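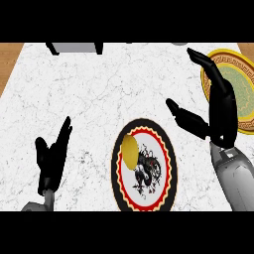
About Prallus

Updated August
By the Prallus office

Prallus publishes paper-based planning and goal-review materials for individuals and small groups. The range consists of an annual workbook, a quarterly review pad, undated weekly sheets and a short course on written goal setting. All titles are written, typeset and revised at our office in Nudham.

The company began as the stationery side of a jobbing printer established in 1952. The printing plant was sold and the planning range was retained, along with the name. Production is now contracted out. Editorial work, course delivery and dispatch remain in-house.

Method

The materials follow a fixed sequence. The user records a goal as a single sentence with a measurable end state and a review interval. Each goal is then broken down into actions small enough to fit on a weekly sheet. At the review interval the user marks the goal as continued, amended or closed, and writes one line explaining the decision. A closed goal does not have to be a completed goal. We ask users to keep no more than 5 goals open at once, and the workbook is ruled accordingly.

No scoring system is used. Earlier editions included a percentage column, which was removed after course participants reported filling it in by estimate. It was replaced by the one-line explanation, which takes longer to write and is easier to interpret at the end of the year.

Products

The annual workbook is bound to lie flat and is supplied in A4 and A5. The paper is uncoated and suitable for fountain pen, although heavy marker will show through. The quarterly review pad is gummed along the short edge and punched for a standard four-ring binder. Weekly sheets are sold in packs and carry no year, so unused stock does not expire.

Tellano is our course. It is delivered in four evening sessions starting at 6.30 pm, in person at Nudham or by video link. Enrolment includes a workbook and one written review of the participant's goal statements. The course does not cover financial, medical or legal matters, and our staff are not counsellors. Participants needing that kind of support should speak to a qualified practitioner.

The Räsänen layout, used for the monthly pages since the third edition, places the review column to the left of the action column. Left-handed users may request the mirrored version at no extra charge. Please specify this when ordering, as it cannot be changed after dispatch.

Editions and corrections

The workbook is revised once a year. The standard print run is 2000 copies in A5 and 1000 in A4. Errors found after printing are listed on the corrections page with the edition and page number, and replacement sheets are posted on request. Superseded editions are not reprinted, but their page templates stay available for download to registered purchasers.

Schools and organisations

Class sets are supplied unbound for photocopying under a site licence. The licence covers one campus or office and is renewed each calendar year. Organisations may add their own cover sheet, but the inside pages must be reproduced without alteration.

Orders received by noon are packed the same working day. Trade accounts, licence enquiries and course bookings are handled by the Nudham office.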